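Unit 6: Reading a Scholarship Fund's Rules

Handout for Thursday's session. Bring your marked-up copy of the Tresuvent Fund rules from last week.

1. Where the money comes from

Most local scholarship funds are one of two types. An endowed fund keeps its original gift invested and pays awards out of the earnings. A pass-through fund collects donations during the year and gives them out the same year. Some funds are a mix.

The difference matters to an applicant. An endowed fund can usually promise a renewal for a second or third year. A pass-through fund often can't, and its rules will say something like "subject to available funds." Look for that phrase before you tell a student that an award is good for four years.

The Tresuvent Fund is endowed. It serves the children and spouses of workers at the Tosh rail yards in Stostberg and Givcombe. In the year we are using for this unit it received 204 applications and made 70 awards of $900 each.

2. Eligibility and selection

These are two separate steps and students mix them up all the time. Eligibility is yes or no. Selection is a ranking of the people who got a yes.

Eligibility in the Tresuvent rules (section 2) has four parts:

- a qualifying relationship to a current or retired yard employee
- a high school diploma or equivalent by June
- admission to an accredited two-year, four-year or trade program
- enrollment at least half time

Stepchildren are included if they lived with the employee in the year before the application. Grandchildren are not included unless the employee is the legal guardian. Section 2(d) covers guardianship and asks for a copy of the court order.

Selection is in section 4. Points are given for need, school record, essay and service. Need carries the most weight. There is no minimum grade average, though the older version of the rules had one and it still turns up in photocopies.
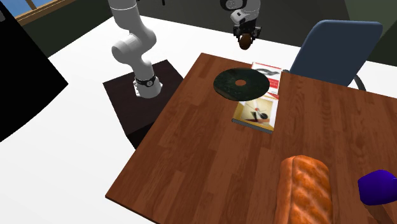 3. How need is figured

Need is the cost of attendance minus the expected family share minus other gift aid. Loans and work-study are left out of the subtraction. Cost of attendance means the school's published figure, with housing, food, books and travel, and it is always higher than tuition alone.

Worked problem. A student in Givcombe has been admitted to a two-year program. After the family share and all grants, the remaining need is $1,386. The student receives a Tresuvent award of $900. What is left?

1,386 - 900 = 486

The student has $486 of unmet need. That can be covered by a loan, work-study or a second scholarship.

Now suppose the same student wins a second award of $900 from another fund. The two together come to $1,800, which is $414 more than the need. The school may reduce part of the aid package. Whether it cuts loans first or grants first is up to the school's own policy, so the student should ask the aid office in writing before accepting. This is called displacement. It will be on the short paper.

4. Payment

Tresuvent pays the school directly in two equal parts, fall and spring, so $450 each time. The spring half is held until the fund has a fall transcript. A student who drops below half time loses the spring half but does not have to pay back the fall half. (Compare the sample rules in your packet, page 3, where the student does have to pay it back.)

If the student transfers, the award moves too, as long as the new school is accredited. The student has to send the transfer form. The old school won't do it.

Tax note: scholarship money spent on tuition, required fees and required books is generally not taxed for a student working toward a degree. Money spent on room and board generally is. Students should keep receipts for books.

5. Announcing awards

We will spend the last half hour on this. A fund has to balance publicity against privacy. Naming recipients in a press release is normal, but the application form should include a signed release, and a student who says no must still be eligible. Name, hometown and school are enough. Leave out anything about family income or health, even when the essay discusses it openly.

The Tresuvent form puts the release on the last page, below the signature line, where people miss it. Think about where you would move it.

For next time

Read sections 5 through 8 of the rules (appeals, deferrals, conflicts of interest, amendments).

Write one page on displacement. Use the Givcombe student from part 3 and explain what he or she should ask the school, and when.

Fill in the blank application as if you were the spouse of a retired yard employee returning to school half time. Mark every place where the instructions are unclear.

Short papers go in the tray by the door at the start of class.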